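On the Collection of Laundry Examples: Notes from February

The Kukutel project has now reached 2358 accepted examples, and several readers have written to ask how a collection of this kind is conducted from day to day. The published summaries describe the model and its scores. They say very little about the hours spent at the table, and it is those hours I wish to record.

Our subject is the handling of small garments: taking a sock from a basket, hanging it from a clip, taking it down again, and setting it where it is wanted. Each example consists of one complete attempt by an operator, recorded from the wrist of the arm together with the position of the fingers throughout. The learning system receives the recording and the written instruction that accompanied it. It receives nothing else, and the quality of both is therefore our principal concern.

Operators work in sessions of 15 attempts, followed by a break. Lorna Moncrieff introduced this limit in our first month, having observed that the later attempts in a long session became hurried and that the operator tended to settle on a single approach to the basket. A system trained on such material learns the habit along with the task. We now ask operators to vary the angle of approach and to leave the pile as they find it between attempts, however inconvenient its arrangement.

The choice of garments has received more attention than I had expected. Our earliest sessions used plain socks of one color, purchased together, and the resulting policy was of little use with anything else. Flora Purves has since assembled a stock that includes patterned, striped and holiday socks, with faces and pompoms and cuffs of differing thickness. Dark items are included deliberately. Two black socks lying together are difficult to separate by eye, and the operator's decision as to where one ends is precisely what we hope to capture.

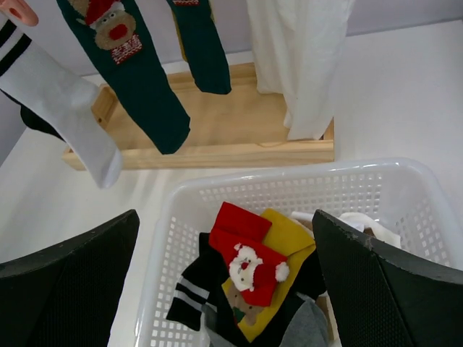 The basket, tray and hanging items as seen from the wrist, with both fingers open.

A fixed view of the table would be easier to review. We nevertheless rely on the wrist view for labeling, as it shows what lies between the fingers at the moment of closing. Its disadvantage is that the fingers conceal part of the pile. Berhanu Bogale, who is responsible for review, marks any attempt in which the target garment cannot be identified before contact, and these are set aside for a second reader.

Two reviewers examine every attempt that has been set aside. Where they disagree, the attempt is excluded. This policy was the occasion of some debate. Alasdair Gourlay has argued, with reason, that we discard a good deal of useful difficulty in this way -- a hesitant grasp or a recovered slip may teach more than a clean one. Recovered slips are now retained under a separate label. Unresolved disagreements are still excluded, and I expect that rule to stand until the next release.

The written instructions have also been revised. "Pick up the sock" was adequate when there was one sock. With a mixed pile, the instruction must name the garment in terms an ordinary person would use, and operators do not always choose the same terms. Gray, silver and light black have all appeared for the same item. We have elected to keep such variation where the meaning is plain and to correct it only where another garment in the basket would answer equally well to the description.

Work on hanging cloths of greater length will continue in the coming weeks. These swing after release, and operators differ on how long one ought to wait before the attempt is considered finished. Beathag Haldane is preparing guidance on the matter, which I shall post when it has been agreed.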